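19 March 2024

Swab line / county testing surge, notebook cont'd

Back on the testing capacity thing. County wants Villel site doing respiratory panels 7 days a week before the end of the month, same staff. Told them on the phone I'd write down what the real bottleneck is before anyone buys another thermocycler. So this is that, sort of.

Accessioning is where it sticks. Samples come in from the Kirkell drive-through in two lumps, one before lunch and one right before the courier cutoff, and the second lump just sits. Extraction was idle most of yesterday morning, then slammed. The cyclers never filled a full plate until late. More cyclers = more idle cyclers.

Tolera pulled the timestamps out of the LIMS for last week. Label scan to rack is fine. Rack to extraction is fine once there's a rack. Receipt to label scan is the ugly one, worst on the Arellano clinic bags, they still send paper reqs and the birthdates don't match half the time. Every mismatch = phone call. Clinic phone goes to voicemail after 4.

Tried this morning:
- split the bench, one person only on mismatches, everyone else never touches a phone
- racks released at 30 tubes instead of waiting for a full one
- Clovon swabs and the old swabs in separate racks, because the Clovon tubes are a hair taller and the decapper catches on them

First one helped right away. Second one, hard to say, first lump was small today. Third should have been done in Febuary, we lost a whole run to a jammed cap and no one wrote it up. Writing it up now: jammed cap, lost run, my shift.

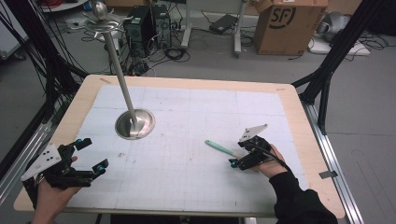
Gridded mat and stand, both grippers over the table.

Controls: positive came up where it should on both morning plates. Negative clean on first plate, late drift on the second, well H12. Edge well, seal was wrinkled there. Re-sealed and reran that column only, clean. Not calling it contamination but wipe down the hood anyway and log it. Tolera wants to rerun the whole plate. I don't, we don't have the reagent to spare till the order lands. Compromise, rerun the column again tomorrow from the held extract.

Reagent: enough extraction kits for 10 full plates. At surge rate that goes fast. Order is in but vendor says partial shipment and won't say what partial means. Asked Arellano side if they can lend us two kits, no answer yet.

Pooling. County asked again. My answer is still not while positivity is where it is, you end up breaking open so many pools that you've used more reagent than you saved, and the tech time is worse. Would look again if positivity drops for 2 weeks running. The nursing home screening batch might be OK to pool seperately, those are nearly all negatives. Need the medical director to sign off on the validation first and the validation is half written. By me. So that's on me.

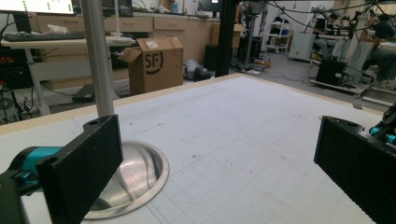

Table from the gripper side, silver pole at left.

Courier: called Kirkell, they can do a third pickup mid-afternoon if we pay for it. Would flatten the second lump a lot. Put it in the email to county as the first ask, ahead of any equipment. It's cheaper than one instrument and doesn't need a validation or a service contract.

Staffing, weekends: whoever does Saturday can't also do the Sunday close, we did that during the last surge and the error rate on relabels went up. Draft rota on the shared drive, tell me if it's wrong, don't just fix it.

Result reporting went down for a bit after lunch, the state feed, not us. Queue cleared by itself. Checked the oldest stuck results and they went over once, no doubles. Didn't check all of them.

To do
- email county, courier first, then reqs, then reagent
- Arellano: electronic reqs, or at least a printed label with DOB on it
- H12 column rerun from held extract
- finish pooling validation (at least the dilution part)
- decapper: ask about a taller collar for the Clovon tubes
- ask Tolera to run the same timestamp pull for this week so we can compare with the split bench

Freezer 2 alarm went off again at 5ish, door not latched. Temp log OK.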